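4.2 Setting up a self-guided relaxation session

This section covers first use of the Larix session player with a recorded induction. Read section 4.1 (Suitability) before you begin. The player holds a maximum of 30 recordings.

1. Switch on the player and wait for the status light to turn solid green.
2. Open Library and select an induction. New users should start with Duggan, the shortest script supplied.
3. Set Speech Rate. The factory setting is 400 ms between phrases. Reduce it to 200 ms only if the pauses are distracting.
4. Set the volume so that each word is clear at normal sitting distance. Do not use the Boost function with headphones.
5. Select Wake Count – On. The recording will then finish with a spoken count and a rising tone.
6. Sit with both feet on the floor and press Start.

Note: Wake Count is switched off whenever a recording is replaced. Repeat step 5 after each update.

CAUTION: Do not play an induction while driving, cooking or supervising children. Do not use the player if you have been diagnosed with epilepsy or a dissociative disorder, unless your doctor has approved it.

Choosing a focal point

Eye-fixation scripts require a plain surface at or slightly above eye level. Avoid mirrors, windows and patterned wallpaper. Colour is not critical, but a matte finish reduces glare.
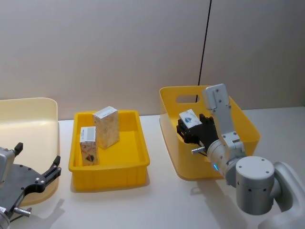
Figure 7. Plain off-white wall above a white tabletop.

7. Look at one spot on the surface until the voice directs you to close your eyes.
8. If error 539 appears, the recording is incomplete. Delete it and download it again.

Script text: Zinash Gidey. Narration: Ratree Phromma.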